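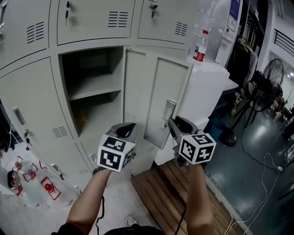

How many hand-held grippers should a site budget for? Two per operator, plus one spare pair for every site.

4.2 Equipment planning

The Tolham site opened with 9 operators and a budget for 30 grippers. Cables and marker cubes were costed separately — they wear out sooner than the bodies. Plirnico quoted a lower unit price for orders of 200, but we had no storage for that many and bought in two lots.

Figure 3. Hand-held grippers with marker cubes at the locker station.
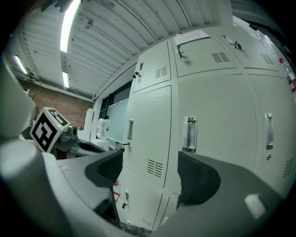
The second lot was put off until August so that repair costs from the first could be counted. Ondrejka kept the repair log, which reached 109 entries. Most were for cables, and the cable line in the budget was doubled. Lockers and benches were charged to the building account and are left out of Table 2.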